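Quinta-feira, 18 de janeiro de 2024
Por Melati Chin

Relatório de projeto — Seminário de História das Religiões
Médiuns, atas e assinantes: o que resta do Círculo Rondonuwu

1. O problema

Quem lê a bibliografia de divulgação sobre o espiritismo de fim de século encontra sempre a mesma frase: as sessões deram às mulheres uma voz pública que a igreja e a universidade lhes negavam. A frase é atraente e talvez esteja certa em alguns casos. O meu projeto quis saber se está certa num caso pequeno, o do Círculo Rondonuwu, que se reuniu numa casa particular e publicou um boletim chamado Miva.

Parti desconfiada e continuo desconfiada, embora por razões diferentes das que tinha em setembro.

2. Fontes

Trabalhei com 42 atas de sessão e com os 13 números do boletim que sobreviveram. As atas estão no espólio Firkosar, em cópia datilografada muito posterior. Não encontrei os originais manuscritos, e o inventário do espólio não diz quem fez a cópia nem a partir de quê. Isto devia bastar para moderar o entusiasmo de quem as cita como testemunho direto.

Transcrevi tudo no programa Truveo, que permite marcar quem fala em cada passagem. A marcação foi feita por mim, sem segundo leitor, e há casos duvidosos que outra pessoa resolveria de outra maneira.

3. Quem fala nas sessões

Em quase todas as atas a médium é uma mulher. Até aqui, nada contra a tese habitual. Mas quem faz as perguntas, quem decide se a comunicação é autêntica e quem assina no fim é quase sempre um homem. Em 22 atas a médium nem sequer tem nome, aparece como «a sensitiva» ou «a senhora presente». Os espíritos, esses, vêm identificados com nome, título e por vezes profissão.

Alguns autores respondem que o anonimato protegia a reputação das médiuns. É possível. Também é possível que o secretário não achasse o nome importante, e as atas não permitem escolher entre as duas hipóteses. Não vejo como se possa falar de autoridade feminina com base em documentos destes sem explicar primeiro de quem era a caneta.

4. O boletim

O Miva é outra conversa. Nele há artigos assinados por mulheres, sobre educação, sobre o divórcio, sobre vegetarianismo, e o tom é mais firme do que o das sessões. Curiosamente, quase nenhum invoca os espíritos como argumento. Se houve ali uma voz pública, parece ter passado pela tipografia e dispensado o transe — mas 13 números são pouca coisa, e a tiragem, segundo uma nota do editor, andava por cerca de 100 exemplares. 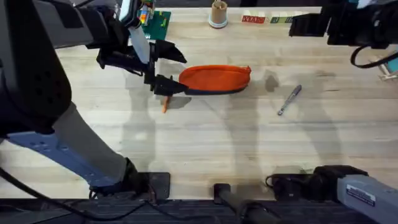
Fig. 1. Bolsa laranja com fecho de correr e base azul-escura, sobre tampo de madeira clara.

5. Limites e trabalho seguinte

Falta comparar as atas com as de outro círculo da mesma época. Falta também identificar as autoras do boletim, várias das quais usam só iniciais. Tentei cruzá-las com os nomes mencionados nas atas e obtive duas coincidências, nenhuma delas segura.

Não incluo a tabela de temas por sessão que estava prevista no plano inicial. As categorias que escolhi sobrepunham-se demasiado e os totais davam uma impressão de rigor que o material não sustenta. A lista das passagens com marcação duvidosa segue em anexo, por ordem de ata.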